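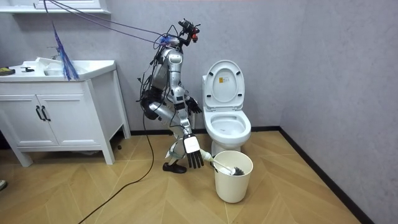

Lultton: a small dataset of SSD prices and delivery promises

Hello! Lultton is a table of what two online shops were charging for solid state drives, and when they said they could deliver them, checked once a day for 90 days from June onwards. I started it when I was trying to buy a 2 TB drive for my own PC and the price kept moving about while I dithered. By the time I'd bought one I had a fortnight of notes in a text file, so I carried on and did it properly.

The shops are Norkeck and Garrido. Both ship to my address, both show a delivery estimate on the product page without making you log in, and both were happy enough with one slow visit a day (I wrote and asked, and kept the replies).

What's in it

There are 3042 rows in one CSV file, prices.csv. One row is one drive at one shop on one day. I followed 20 drives, a mix of SATA and NVMe, from small cheap ones up to 4 TB. A second file, drives.csv, lists the drives with their capacity and interface, so you can join the two on drive_id.

The columns in prices.csv:

drive_id — my own short code, the same for both shops
shop — norkeck or garrido, always lower case
day — day number in the run, starting at 1
price — in euros, VAT included, postage left out
was_price — the crossed-out "old" price if one was shown, otherwise blank
stock_text — whatever the shop wrote, copied as it stood
stock_level — my tidied version of stock_text: in, low, order, out
promise_days — how many days they said delivery would take, blank if they didn't say
note — mostly blank, sometimes me grumbling

If you only want to draw a line chart, you need drive_id, shop, day and price and can ignore the rest.

How it was collected

A little script called Pesteo does the fetching. It runs at 7.15 in the morning on an old mini PC under my stairs, opens each product page, saves the bits it needs and goes back to sleep. It waits a good long while between pages and it never touches the basket or checkout. If a page fails it tries once more at lunchtime and then gives up for the day.

I picked the early morning so I'd see prices before the daytime changes. Garrido in particular likes to fiddle with prices in the afternoon, and a drive can be one price at breakfast and another by teatime. Lultton won't show you that. You get one reading a day and no more.

Gaps

Yes, there are gaps. If you multiply everything out you'll expect more rows than you get. Three things cause this:

Some drives were only sold by one of the two shops for part of the run, and I didn't put in empty rows for the other one.

Norkeck redesigned its product pages partway through and Pesteo read nothing at all from them until I noticed and fixed it. I was on holiday, so that took longer than it should have.

Now and then the broadband was down.

I haven't filled any gaps in. Please don't assume a missing row means the drive was out of stock — if a shop said it was out of stock there's a row, and stock_level says out.

Stock wording

This was the fiddliest part by far. Norkeck has a fairly short list of phrases and they map across nicely. Garrido seems to let people type whatever they fancy, so I've got "few left", "last pieces", "last few pieces" and "almost gone!" all sitting there meaning, as far as I can tell, the same thing. I put every one of those down as low.

"Available to order" was harder. At Norkeck it comes with a delivery estimate and looks like a normal order from the supplier. At Garrido it sometimes hung about for weeks with no estimate whatsoever, and I do wonder if it was a polite way of saying no. I coded both as order and left stock_text in so that you can disagree with me.

The crossed-out prices

Be careful with was_price. It's copied from the page and I make no claim that anyone ever paid it. In several cases I have the drive's whole history at that shop and the "old" price doesn't turn up anywhere in it. It may well have been charged before day 1, of course, or later the same afternoon, so I wouldn't go accusing anyone on the strength of this file. It does make a nice thing to plot, though!

Good for, not so good for

I've had fun using it to see how often the two shops follow each other (quite often, usually a day or so apart) and whether prices rise once the stock text drops to low. It would also suit a class exercise on cleaning messy text.

It's no use for judging the SSD market as a whole. Two shops and a hand-picked set of drives, chosen largely because I might have bought them, won't tell you much about what's happening elsewhere. There are no sales figures either, only what was on the page.

Fixes and thanks

Marlies Pfister found that I'd swapped two drive codes in the first version, which made one 1 TB drive look like the bargain of the century. That's corrected now, and the old file is gone. She also wrote the check that compares each new price with the day before and flags big jumps. Every flagged row was looked at by hand against the saved page text, and the ones that turned out to be misread decimal commas have "comma" in the note column.

Using it

The data is free to use for anything you like under CC BY 4.0, so just mention Lultton somewhere. The Pesteo script isn't included, as it's tied to page layouts that have changed since and it's frankly a mess. If you find a mistake, open an issue with the drive_id, the shop and the day, and I'll look up the saved text and reply with what it says.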